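Search this book Search Go

Chapter 17
Soft Goods and the Unfinished Chore

Eirlys Parri

A factory arm can place the same rigid part 1000 times with little variation. Bed-making offers no such part. A duvet has no fixed shape, and each pull on one corner moves cloth elsewhere. This chapter asks which household chores a machine can now complete without help, and which it can only begin. 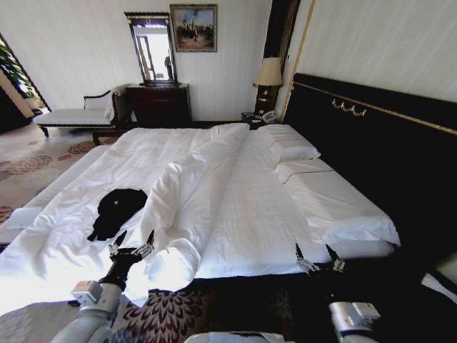
Fig. 17.1 Two arms with unlike end effectors at the foot of a creased duvet; a black garment lies on top.

Two problems are treated separately. The first is perception — finding an edge in white cloth under bright light. The second is grasping, where a hand with several fingers and a two-fingered gripper call for different plans. Section 17.2 compares them on the Bellis task set.

This site uses cookies. Accept Manage settings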